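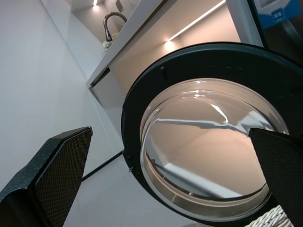 Dustow opens Rurthorpe laundry room this Thursday

RURTHORPE – Tenants at Hedlund Court get their own laundry room from Thursday, doors open 4pm. Front loaders throughout, built in under white cabinets with lights inside. No more bus trips with bags of wet towels.

The room has been fitted out by Dustow in what was the old bike store. Work took 17 weeks, a bit longer than planned – the drains needed redoing. All 22 flats can use it, no coins, key fob only. Booking sheet is on the wall by the door for now, online booking to follow.

"People asked for this again and again," said Wenche Berge, lettings manager at Dustow. "Familes especially. You can't dry a double duvet in a one bed flat, and you can't really wash one either."

A few house rules. Leave the washer door open after your load so the drum and seal can air. Wipe the glass if its soapy. Powder and liquid go in the cupboard above, names on please. Last wash in by 9pm.

Tea and biscuits on opening day, plus a short show-round for anyone new to the machines. Residents of Naneck House next door are welcome to look in – their own room is planned for spring.

Press enquiries: Wenche Berge, Dustow lettings office, Rurthorpe.

Recent news
Naneck House lift back in service
Bin days over the holidays
Hedlund Court bike racks – new spot
Rent office hours are changing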